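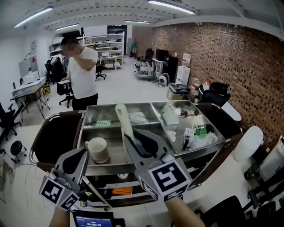 4.2 The cart as a shared surface

Of all the furniture we looked at, the wheeled service cart gave us the richest material, and it is the one we most enjoyed working on. Desks tend to belong to one person. A cart belongs to whoever passes it, and so it fills up in ways that no single person would plan. In Figure 4 the steel top is split by metal dividers, and the things on it share very little beyond the fact that they are small: a mug, a light green card, a white packet, a green snack packet, a crumpled tissue. Two dark brown fabric bags hang at the ends.

Figure 4. A divided service cart in the long workspace, with mixed items in its compartments and a fabric bag at each end.

We had expected people to sort by kind, with cups beside cups and wrappers beside wrappers. What we found was much more interesting! In our 26 interviews, people talked first about whether a thing was finished with, and only later about what it was. A mug was "still going" or it was "done." A snack packet was trash to one person and somebody's afternoon to another. Birgit Hollmann, who carried out the interviews and the first round of coding, named this the open/closed question, and we use her terms through the rest of the paper.

Tissues and thin plastic bags were closed items for almost everyone, and people said they would clear them without a second thought. Mugs and bottles were harder. Many people would move a mug to the edge of a compartment but would not take it away, and several described turning the handle outward as a kind of courtesy to the owner. Cards and other bits of paper were hardest of all. A piece of paper with writing on it was treated as open even when the writing meant nothing to the person holding it. One participant at the Plisari site told us she had moved the same card from one side of a cart to the other for most of March.

The dividers matter here, and we think they have been overlooked in earlier work on shared storage. A flat cart top gets cleared in one sweep, or it does not get cleared. A divided top lets people tidy one section and leave the next alone, which suits the way they fit this job between other jobs. At Brosinero, where both kinds of cart were in use, the 30 diary entries on tidying show this very nicely: entries about divided carts often mention a single compartment ("did the front left"), while entries about flat ones speak of the whole cart.

The hanging bags raised a different issue. Everyone agreed that a bag on the end of a cart was a good idea, but people did not agree on what it was for. Five participants used one bag for trash and the other for items to be returned, and each of them assumed that this was the house rule. No site had such a rule in writing. Eilidh Menzies has since begun a small follow-up with labeled bags, and we take up her early notes in Section 5.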